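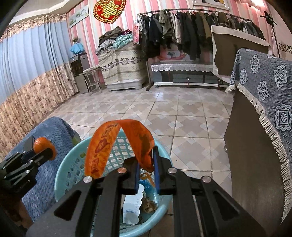 ## 5. Recording a tidy-up episode

You need one pair of grippers, one operator and a home that people really live in. Tidy labs teach the model to tidy labs.

1. Charge both grippers and wipe the finger pads.
2. Hold one in each hand and squeeze each trigger 5 times. Drasureck stores the widest opening as zero.
3. Press **Start** and wait for the beep. Anything you do before the beep is exercise.
4. Pick up one item per gripper. Fruit is easy. Wrappers are not, so grip them near an end and lift slowly.
5. Release over the target, pause, then press **Stop**.

Keep each episode under 34 seconds. Record 22 per room, then move on, even if you are enjoying yourself.

> **Note:** Keep your fumbles. Sadao Matsuda deleted all of his, and the model learned that nothing is ever dropped.

> **Caution:** Do not pinch glass, pets or your other gripper. The fingers close with more conviction than they look capable of.

If the status light blinks 8 times, the recording was not saved. Repeat the episode. Swearing is not recorded in this version.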